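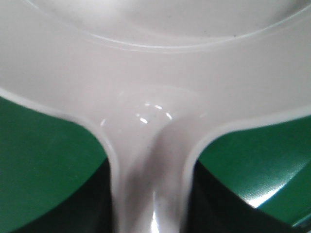

5.2 What we learned at the open day

We ran the Kanaujia arm in front of visitors in September, in our regular room, and I have to say it was the most useful day of the whole project (and the loudest!). Until then all 657 of our logged trials had been started by one of us. At the open day we handed the start button to whoever walked up, kids included, and only stepped in when the arm stalled. Figure 4 has the wrist views.

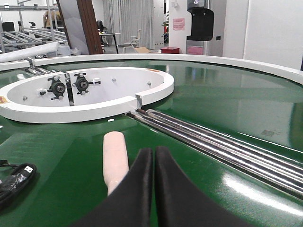

Guests went for the green track first, and they wanted to know why we don't just slow the whole thing down. Fair question! We'd kept the Prirex controller at its factory rate in Section 4, so I tried a slower one on the spot for 33 of the visitor runs and wrote the stalls down by hand.

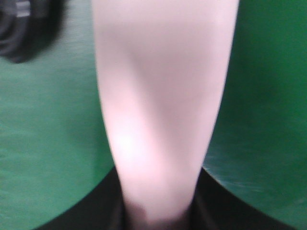 Those runs are left out of Table 2, as the settings changed too often for a clean comparison. I still lean on them here, mostly for the timeout. It was 3000 ms when we opened the doors, and people got bored and pressed the button again well before that. The Dramdale version has a shorter one now.

Figure 4. Wrist camera views of the work area.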